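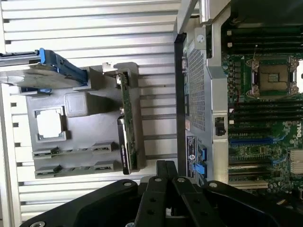 Page 12

Setting Up Your Home File Server, Part 2: First Start

Okay, covers off, parts out, coffee poured! I run the Unwood software on an old Dell server at home, and I've done this enough times to have opinions.

1. Unplug the power cord. Hold the power button down for a few seconds afterward.

2. Seat each drive carrier until it clicks. I label mine with tape — you'll thank yourself in June when one of them dies.

3. Close the lid, then plug in the network cable and a monitor.

4. Turn it on and go make a sandwich. Mine takes roughly 12 minutes the first time, and the fans are LOUD.

5. Pick "New volume" from the Unwood menu and type a name. I called mine Plerkunska (long story).

Note: If you see message 408, the network cable is loose or in the wrong port. Move it over one and press Retry.

Caution: "New volume" erases every drive you tick. Read the list twice. I once wiped a whole summer of vacation photos this way, and I'm still hearing about it at dinner.

6. Add your users, one at a time. Sharing is covered on page 40.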